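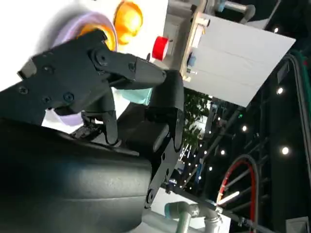 Jorholm Two-Finger Gripper, wrist mount
Safety and good practice notes for buyers and integrators
Updated 3/21/25

Please read before ordering. Most returns we get are a wrong flange or a missing risk assessment, and we can't fix the second one for you.

What's in the box
Gripper, wrist adapter, hex key set, spare pads (4), quick start card. Cable sold separately, see Trisine cable kits.

Key numbers
Grip force, max: 40 N
Force as shipped: 25 N
Leave it at the shipped setting untill your assessment says you can go up.

Standards
ISO 10218-1 and -2 cover the robot and the robot system. ISO/TS 15066 covers collaborative use, contact limits and so on. The gripper alone is not "certified collaborative". No gripper is. The whole application gets assessed: arm, tool, part, speed, table, people nearby. Sharp part in a soft gripper = sharp tool.

US customers, also look at ANSI/RIA R15.06. Ask your safety person which edition your site works to.

Before first power-up
- Arm in reduced speed, pendant in hand, e-stop tested that day
- All finger and plate screws checked with the key supplied, no power driver
- Tool weight and center of mass entered in the arm controller. Do this again if you swap fingers
- Cables tied back from the pivots, enough slack for full wrist rotation
- Payload limits set for tool PLUS part

Pinch points
Main ones are the finger pivots and the slot in the side plate. Keep fingers, lanyards, sleeves and loose gloves out. Never clear a stuck part by hand with the drive live. Power off first, then open it with the manual release.

Teaching picks on a tabletop
Come in slow for the last part of the approach. Leave a gap under the fingertips, the pads wear quick if they drag. Round parts like balls want a lower force and a centered grip, they squirt out sideways otherwise. Take anything you don't need off the table.
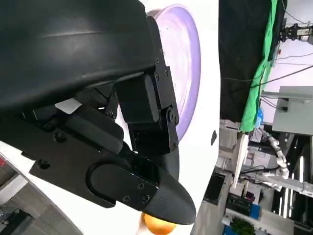

Checks after install
Re-check screws after 27 hours of running, then monthly. Log it. Replace pads when the edge goes round or shiny. The Engelhardt pad set fits, so does Clurkular, but a different pad means a new grip test and a line in the risk file.

Shipping
In stock. Long-finger version back in June. Email for volume pricing, include arm model and flange pattern pls.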